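Pre-run check, bimanual sweep task, Willham cell, software side. Planner is Finatum, build 1462.

- [x] Both arms homed, joint limits loaded from file
- [x] Wrist streams in sync with fixed view, skew 9 ms
- [x] Brush and dustpan classes enabled in Kikeo
- [ ] Arm-to-arm collision margin

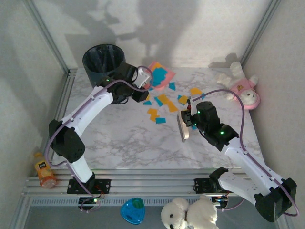
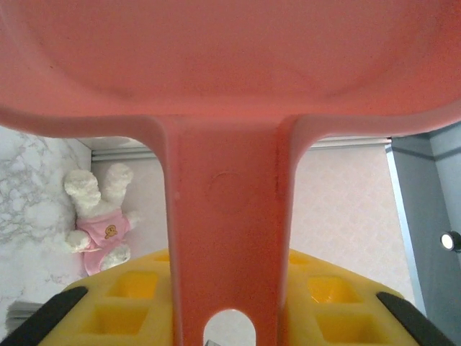
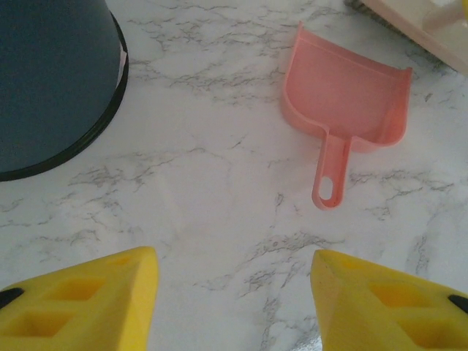 Comment on margin: config says 5 mm, planner log reports zero. Override is read before the Maeng driver starts. Hold until fixed.

- [x] Watchdog stop tested from both consoles
- [ ] Log rotation. Disk filled at episode 521; retest in November.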